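Trade and Tariffs board > Customs unions
Thread: Arbridge secretariat vote, who has the numbers?

quayside60
Nominations for secretary-general of the Arbridge customs union closed in August and we're down to two, Falcão and Darius Lepik. Lepik ran the tariff office for six years. Falcão comes from the development bank side. I think Falcão takes it on the second ballot.

mbrandt
Lepik has the inland members locked up. They want the transit fee fight settled and he wrote the current schedule. Falcão has never sat through a rules-of-origin meeting as far as I know.

quayside60
He wrote the schedule everyone is complaining about. 147 objections were filed against it last year.

mbrandt
Most of those came from two ports and were the same letter with the name changed. Read them.

Halloran_T
I work in freight forwarding at Trinwood, so the person matters less to me than whether the appeals panel gets filled. It has been short two judges since spring. We have a fruit shipment under tariff line 3169 that was charged the wrong rate and the case has not moved. Neither candidate has put a date on it.

quayside60
Falcão's statement does mention the panel. Page 11, near the bottom.

Halloran_T
I read it. It says "early attention." Lepik's says "priority." I can't send either of those to a client.

ostrava_line
Question from someone newer to this. Does the winner need every member, or just a majority?

mbrandt
Consensus first. If that fails it goes to a weighted vote, and 60 percent carries it. They have only used the vote once, and the losing side didn't pay dues on time for a year afterward.

ostrava_line
Thanks. Then Bolo matters a lot, with the biggest share and no endorsement yet.

quayside60
Bolo will wait for a promise on the fresh produce quota – they did the same thing last time.
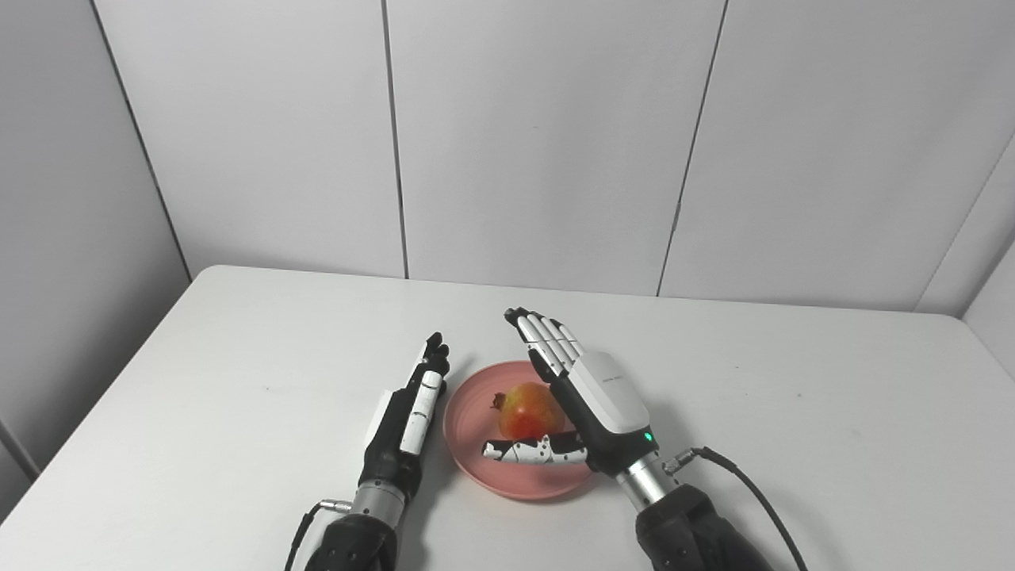 Halloran_T
The quota isn't the secretary-general's to promise. It goes through the council of ministers, and Bolo's delegation knows that. I'd expect them to ask for a deputy post.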